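Veninness Block Library: Frequently Asked Questions for Borrowers

The following information applies to all schools, playgroups and community groups borrowing building blocks from the Veninness Block Library. Please read it before making a reservation.

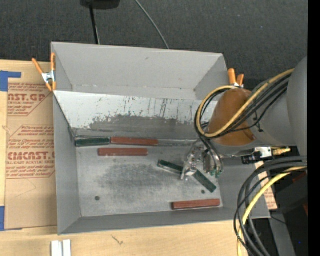
Who may borrow from the library?

Any registered group within the Veninness area may borrow. Private households are asked to use the Saturday play session instead. Registration is free of charge and remains valid for 20 months, after which a new form must be completed.

What types of block are available?

The collection holds three ranges. The Brodik range consists of long rectangular blocks in red and green. The Fliner range is made up of cubes and half-cubes, and the Nomura range contains arches and curved pieces. Borrowers may combine ranges in one reservation.

How many blocks may we reserve?

A standard reservation is limited to 137 blocks. Groups planning an exhibition or a whole-school activity may apply for up to 480. Larger applications must be made in writing to Ah-rin Wang, Lending Officer, and should state the dates and the space available for storage.

How are the blocks supplied?

Blocks are issued in open-topped bins. Lids are not provided. Bins must be kept level when carried and must not be stacked while they contain blocks. A full bin should be lifted by two adults.

The bin we received is scratched. Should we report it?

Scratches, scuffs and worn patches on the inside surfaces result from ordinary use and need not be reported. Please do report a cracked wall, a sharp edge or any damage which could injure a child's hand.

Do blocks have to be returned in a particular order?

No. Blocks may be laid in the bin in any direction, and colours may be mixed. Different ranges must, however, be kept in separate bins. If two ranges are returned together, the deposit will be held until they have been sorted.

How should blocks be cleaned?

Wipe each block with a damp cloth and a little mild soap, then dry it with a towel. Blocks must not be soaked or put in a dishwasher. Stickers, tape and modelling clay are to be removed before return. Felt-tip marks which do not come off with soap should be left alone and noted on the return slip.

What happens if a block is lost?

Please tell us on or before the return date. One missing block per reservation is overlooked. Further losses are charged to the deposit at the replacement price shown on the loan form.

When is the library closed?

The store closes for the annual stock check during the first full week of November. No returns can be accepted in that week, and loans falling due are extended without charge.

Whom should we contact?

Questions about reservations should be addressed to Ah-rin Wang. Damage reports and deposit queries are dealt with by Santeri Huttunen at the returns desk.

Page last revised: Sunday, October 8, 2023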